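Chapter 7
Choosing Between Grippers

If you have worked your way through the chapters on arms and controllers, you may feel that the hard part is behind you, and I am sorry to say that the small thing on the end of the arm will now take up a good deal of your time. I have a soft spot for grippers, so please bear with me if I go on a little!

In this chapter we put 2 of them side by side, the Pruden and the Zatau. Both are carried by the same arm and run by the same Farouk controller, and both are given the same 41 objects to pick up. Meriem Zaki and Bello Okonkwo drew up the list of objects one long Wednesday, and you will find it at the end of the chapter, along with the scoring sheet. Every gripper gets 300 tries – enough, we hope, to tell a poor design from a poor morning.

Before any of that, we work in the simulator.

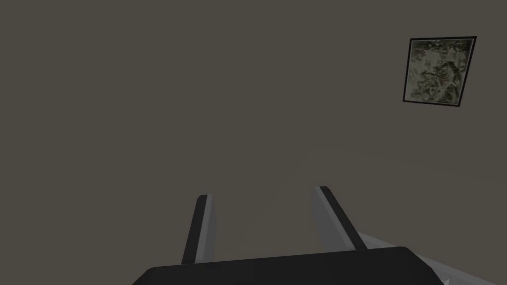
Finger opening is the first thing to settle when you compare two grippers, and it is the one my students most often rush past. A wide opening forgives an arm that arrives a little off to one side, but it also means a longer trip for the fingers before they touch anything. Start each run as we do, with the fingers spread and nothing between them, and look at them from behind the palm. Seen this way, the light gray inner faces stand out well from the black strips on the outside, so you can judge the gap between them without hunting for the edges. Write down the opening before you send the first close command, and use the same viewpoint for both grippers.

Section 7.1 takes up closing speed, and Section 7.2 deals with grip force, where the two designs begin to part ways.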